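**Paid résumé review after a layoff, worth it or not?**

**tollbooth_ed**
Let go from Rastero in January after 11 years in purchasing. Part of the severance is a "career transition package" from an outfit called Bitus. The basic part is free. The part the coach keeps steering me toward is $121 a month and promises access to "unlisted roles." I asked her how many people in purchasing had been placed that way and got a pamphlet. Anybody used them?

**marnie.k**
I did, two years ago. The free part was fine, they fixed the layout on my résumé and I got more calls after that. Never paid for the rest.

**tollbooth_ed**
More calls because of the layout, or because you'd started applying to more places?

**marnie.k**
Fair. Both at once, so I can't say.

**gravelroad**
Unlisted roles are real, but you hear about them from people you used to work with. A stranger with a login isn't going to hand you one. I'd write to every supplier you ever bought from before paying anybody.

**Efa Howells**
I disagree with gravelroad a little. I came out of Ellis knowing hardly anybody outside the building, and "call your contacts" was useless advice for me. A coach made me do around 15 practice interviews and I needed them. Whether that's worth $121 a month is another question. Ask if you can pay for one month and stop.

**tollbooth_ed**
Asked. Three month minimum, "for best results." Whose results, I wonder.

**gravelroad**
There's your answer.

**tollbooth_ed**
Probably. I have a phone screen with Trukus on Monday that I found on my own, from a plain old job board. I'll do that before I sign anything. Cleaning up the home office in the meantime.
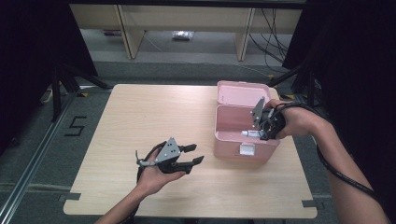 **marnie.k**
Get the pay range out of Trukus on that first call. They made me sit through two rounds before they'd say it, and it was well under what I'd been making.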